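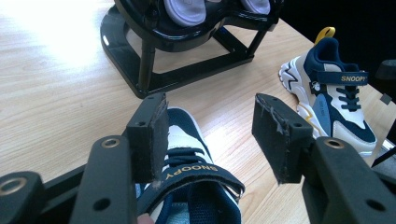
How do parents of young children choose between shoes with laces and shoes with straps?

Most of the parents in our study chose by how quickly the child could get the shoe on without help, and looked at fit and price afterwards. Laces were seen as something to come back to once the child had started school.

4.2 Fastenings and putting away

Figure 3. Children's trainers on a light wooden table. Each shoe has a navy strap with gold "SNOOPY" lettering, and laces as well. A black stand at the back holds two pale lavender soles.

The interviews reported in this section were carried out in homes in and near Ovura as part of the Kaltetness household study. We visited 79 homes with at least one child between three and seven years old. At each visit a parent was asked to bring out the shoes the child was wearing that season, put them on a table and talk through them one pair at a time. The full shoe list for all homes has 2,627 entries, counting adult shoes and pairs that had been outgrown but kept.

We had expected to sort the children's shoes into three groups by fastening: laces, straps and slip-ons. The coding sheet was changed in April, after the pilot visits, as too many shoes did not fit into one group. Shoes like those in Figure 3, with a hook-and-loop strap across the top and laces beneath it, came up often enough to need a group of their own. In the tables they are listed as "strap and lace".

Parents did not agree on what the laces on such shoes were for. Some thought they could be loosened for a wide foot, and said they had set them once and then left them alone. Others took them for decoration and had never touched them. One mother said her son called them his real shoes because they had laces "like Dad's", although he only ever opened the strap. In 11 homes the parent told us the child had learned to tie a bow on a shoe of this kind, with the strap left open for practice. We did not ask to see this and cannot say how well it went.

The strap itself drew more comment than any other part. Parents spoke of fluff caught in the hooks, of straps that no longer held by the end of the winter, and of the noise during nap time in shared bedrooms. Cleaning the hooks with an old toothbrush or a pin was mentioned in several interviews. Few parents had thrown out a pair for a worn strap alone. The shoes had usually become too small first.

A printed name or character mattered mainly to the children. It also had a practical use that we had not thought to ask about. Where two siblings had shoes of the same colour, the lettering was how the adults told the pairs apart in a dark hallway. A father of twins had bought the same model in two sizes and regretted it, and had since written a number inside each tongue with a laundry pen.

Pull tabs at the heel were praised by the parents of the younger children. Lucero Quintero, who did most of the home visits, noted that children who could not yet manage the strap could often still hold a tab and push the foot in, provided the strap had been opened for them. Colour may play a part here. A tab in a different colour from the rest of the collar is easy to name ("hold the yellow bit"), and instructions of this sort appear in her notes from 16 visits. We would be careful about reading much into this, as the visits were not set up to compare tabs.

Where the shoes went after use depended less on the fastening than on the height of the storage. Low open racks were used by the children themselves, at least on some days. Cupboards with a door were used by adults. Upright stands, on which shoes are held singly or in pairs off the floor, were liked for drying and for saving room, but parents said that small shoes slid off them or were put on them crooked. Two homes had a Stellance rack with movable bars and had set the bottom bar for the child. Both had stopped moving it within the year.

Single shoes were a common complaint. Parents described looking for the second shoe under sofas, in the car and in the garden. Those who kept children's shoes on a table or a bench by the door, out of reach, lost fewer by their own account, but then had to hand them down each morning. The gain in time from an easy strap was partly used up this way.

Our grouping has clear limits. It rests on what could be seen on the shoe and what parents told us, and a shoe with both fastenings may be used in quite different ways by two children. Percy Tello coded the whole list and Quintero coded a part of it again. They differed mostly over elastic laces, which one had entered as laces and the other as slip-ons. We kept these apart in the final tables. Sizes are treated in Section 4.3, where the outgrown pairs are included.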